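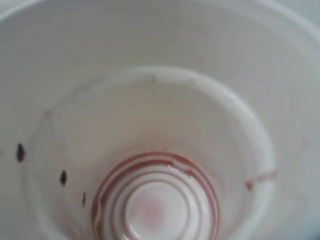 Futholm User Forum > Service Plans > Luluso beverage handling package

mkessler_ops
Our department is evaluating the Luluso package for a hospitality training kitchen. The quote is $3,470, with setup and 15 hours of remote support. We would appreciate comments from current subscribers before our review in May.

clernard_lab
We have held the package at Clernard for two terms. Bottle grasping is satisfactory on the standard fingers. Pouring requires more tuning than the brochure suggests, and we used most of the support hours on it.

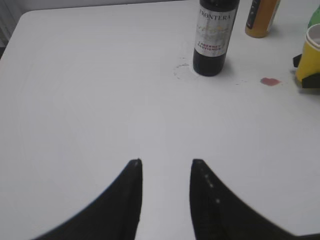 Open fingers ahead of the Frontera bottle, with a small reddish spill on the table to its right.

Man_Facilities
I must disagree with the previous post. Our pours were acceptable after 3 sessions with the technician. In my view the default tilt speed is set for water and should be changed before any other liquid is attempted.

clernard_lab
The tilt speed was changed on the first day. Our difficulty concerns the end of the pour, when the bottle returns upright. The manual gives this half a page.

tray_and_rail
Does the wrist camera give a usable view of a dark bottle on a white surface?

clernard_lab
Yes. Label text in large capitals is legible at working distance. Fine script is not.

mkessler_ops
Thank you. Is the support period extendable?

Man_Facilities
It may be renewed within 30 days of expiry. Please obtain the terms in writing, as ours were revised after the order was placed.

tray_and_rail
We were refused a renewal on the same plan. Futholm should clarify this point.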